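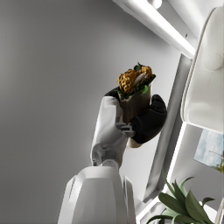 Figure 3. A chicken and lettuce wrap held in the gripper of a white robotic arm (rendered view).

4.2 Praise and correction at mealtimes

The mealtime recordings gave us the longest stretches of talk between parent and child, and most of the analysis in this section rests on them. Families in Sindley and Derkcombe were asked to switch on the recorder when the first person sat down and to leave it running until the table was cleared. No other instruction was given. Of the 49 families who began the study in February, all returned at least one usable meal.

We coded more than 3,000 remarks made by a parent directly to a child. Each was marked as praise, correction, question, instruction or other. Praise was then divided into remarks about the child ("you're a clever girl") and remarks about something the child had done ("you cut that up well"). Where a remark did both, it was placed with the first kind. This follows the scheme in Pelkonen, with one change: we kept teasing as a separate note on the coding sheet, as parents in the pilot told us that it was often meant kindly and the children did not always take it so.

Corrections were the most common type of remark in both towns. Most concerned manners, noise or food left on the plate. They tended to come in runs, one correction leading to another within the same minute, and a run usually ended when a parent changed the subject or a brother or sister spoke. Praise was more scattered. It was heard most often near the start of the meal, when children talked about school, and seldom once the eating was nearly done.
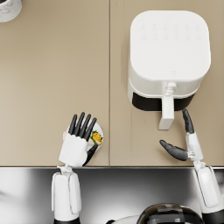
Figure 4. Rendered overhead view of a beige countertop with a white air fryer.

Children answered the two kinds of praise differently. After praise for something done, they were likely to go on talking, often adding a detail or asking to do the task again. After praise for a quality such as cleverness or prettiness, the usual answer was silence or a short "thanks". Older children sometimes disagreed with it outright. We saw this pattern in Derkcombe more clearly than in Sindley, where fewer of the children were over ten.

Some care is needed in reading these results. Parents knew they were being recorded, and several said afterwards that they had been on their best behaviour for the first meal. The Kununo diaries, which parents filled in without a recorder present, report sharper words than we heard on the recordings. We return to the diaries in section 5.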